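Teleop notes: the living room set

14 July 2023

I have spent most of the time since February collecting demonstrations for the tabletop arm, first by hand guiding and then by remote control in simulation. A few people asked for the settings and the reasons behind them, so they are written down below.

Hand guiding came first. You put the arm in gravity compensation, hold the wrist, and drag it through the task while the joint encoders log. It is quick to learn and the contact forces come for free. The problem is that your own arm is in every camera view, and the policy learns to expect it. We replayed each trajectory without the operator to get clean video, which doubled the time per demo, and a replay fails whenever an object has shifted a little. I kept 18 of those demos and dropped the rest.

Remote control in the simulator avoids both problems. I use a Drorent handheld controller, which sends a pose at a fixed rate. The bridge software is Sopacua. It takes the difference between successive controller poses, scales it, and passes it to the inverse kinematics solver as an end effector target. Clutching is on the side button: hold to move, release to reposition your hand. The gripper is on the trigger and is treated as binary. I tried a proportional gripper for a while and the labels were too noisy to be useful.

Things I changed from the defaults:

Translation scale went down to 0.6. At 1.0 every small hand tremor ends up in the data.

Rotation scale stayed at 1.0. Scaling rotation makes the wrist feel disconnected from the hand and I never got used to it.

The target pose is low-pass filtered before the solver, and the logged action is the filtered one. If you log the raw target, the policy is trained on commands the arm never executed.

Idle steps at the start of an episode are trimmed. Jaruwan Noiphan pointed out that my early policies sat still for a long time after reset, and the pauses in my demos were the cause.

The Dincombe room set is the one I use for most pick tasks. It is furnished as a full living room, and the furniture matters more for viewpoint than for collision. A low view from behind the sofa hides a good part of what is near the base, so I don't rely on it for grasp alignment.
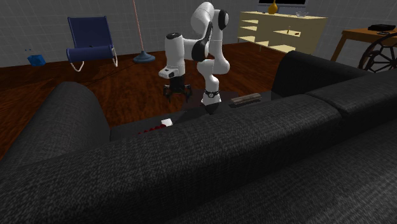 Start every episode with the gripper open and pointing down. It costs a little variety, but it makes episodes comparable and it makes bad resets easy to spot when you scrub through the logs. Variation goes into the object poses, which are resampled at each reset.

The current set has 105 episodes across 2 tasks. I discard any episode where I regrasp more than once. Recoveries are useful in principle, but mine were mostly fumbling, and I would sooner record deliberate ones as a separate set.

Still open: the solver flips elbow configuration near the edge of the workspace, and the controller gives no warning. For now I end the episode and mark it. A null space term that holds the elbow near its starting posture is next on the list.

6 comments | 2 shares

Recent posts
Festex wrist mount, second revision
Logging actions at the right point in the loop
Clutch button or foot pedal
Notes on gravity compensation

This site uses cookies to remember your display settings. By continuing to read you accept their use.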